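Stolton Table Project: Final Report
Submitted 21/12/2021

So my project was refinishing a tabletop, which sounded like the easy option when we had to pick in May. I'd walked past the old study table at the Stolton workshop a hundred times and thought, how hard can it be? A bit of sanding, a bit of finish, done by lunch. I logged 49 hours in the end (and that's not counting the ones I spent staring at it).

The first job was getting the old coating off. I started with 70 grit, by hand, and my arms have not forgiven me. It was a gummy yellow colour and it clogged the paper every few minutes, so I went through way more sheets than I'd put in my budget. After that I worked up through the finer grits and always went with the grain. I did go across it once near a corner, on a finer sheet, and had to go back a step and fix it!

Then came the finish. I tried two on scrap pieces first, a Kettler oil and a water-based satin from Kumham. The oil looked lovely but turned everything a bit orange, and I really wanted to keep the pale colour, so the satin won. I put it on in thin coats with a foam brush and left each one overnight, with a very light rub in between. The second coat had dust in it. I'd left the door open, my own fault.

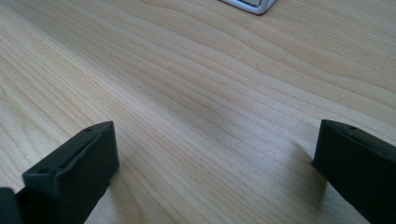
Figure 1. The tabletop, with the grain curving away and a soft shine across the middle.

The grain is my favourite part by a mile. Under the old coating you could hardly see it, and I had no idea there were those long wavy arcs in there. I wanted a sheen you notice when the light hits it, without it looking like a bowling alley, and I'm pretty happy with where it landed.

Things I'd change: more sandpaper in the budget, a proper dust cover, and I'd start on the underside so I could practise where it doesn't show. My spending came to 45 dollars, mostly paper and finish. The legs still need doing, and I've put my name down for the sander next term.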